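Posting a duvet abroad without paying more than the duvet cost

Asked in: Moving, Storage and Post
Posted by: grever_lane

My daughter has moved to Metance for a two-year job and has decided, now that she's there, that the only duvet she can sleep under is the one on my spare bed. I have pointed out that Metance has shops. I have been told this isn't the point.

It's a king size, feather, fairly old. The parcel shop quoted me by volume and the figure was more than the duvet, the spare bed and possibly the spare room are worth. Is there a sane way of doing this? I have a vacuum cleaner, string and a good deal of time after four in the afternoon.

3 replies

wikdenwanderer
Buy her a new one.

pockets_of_air
I've sent bedding overseas more often than any sensible person should, so here goes.

You are being charged for air. Couriers work out a "volume weight" from the length, width and height, and if that comes out higher than the real weight, you pay for the bigger number. Feather duvets lose on this every time. Mine weighed less than the cat and was priced like a small piano.

Air it for a day first, on the line if the weather lets you. Any damp that goes in with it will have a week or more to turn into a smell. Then fold it in thirds lengthways and roll it from one end, kneeling on it as you go. Dignity doesn't come into it. Put it in a vacuum bag, take the air out slowly, and stop before it goes completely solid. Old feathers can snap if they're squashed to a brick, and she'll end up with a bag of dust and quills.

Vacuum bags leak. All of them do, sooner or later, and usually in the queue. Tie the roll with string in two places before it goes in, so it can't spring out to full size, and then put the whole thing in a stout plastic mailing sack. Sacks are cheaper than boxes and don't add corners. I got mine down to 46 cm at the longest side, which dropped it into the next price band.
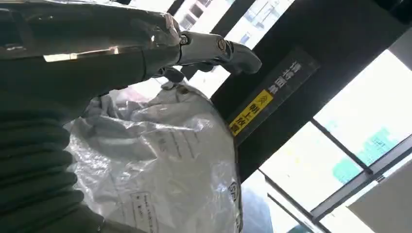 Should the customs form go inside the parcel or outside?

Outside, in a clear stick-on wallet, on the flattest face you've got. I put a second copy inside as well, with her address and phone number on it, in case the first one gets torn off. Describe it as "used bedding, personal" and give an honest low value. Don't write "gift" unless it is one, and do check whether feathers are allowed in at the other end, as some places are touchy about them.

shiferaw_road_end
All good above except I'd skip the vacuum bag and use compression straps. I sent a sleeping bag and 17 paperbacks in one sack (don't, the corners went straight through the side). It took nearly a month and arrived smelling of diesel. She could also just take it back as hold luggage next time she visits, which would cost you nothing but having to hear about it.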